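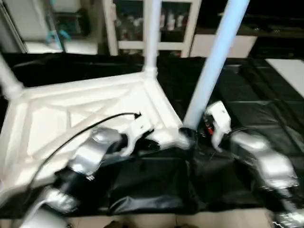

Visit to the Bridberg training hall, May 20, 2022

Our group came from Trirkow by the early train. In the hall, operators guide the robots by remote control, and each run is saved. The task of the day was a plastic stool, upside down on a black mat, with two arms working on it. They want 3000 runs before December and had 48 on our morning. I was allowed to try for 3 minutes. My left hand was fine, my right one always closed too early. After lunch we continued to Grendov.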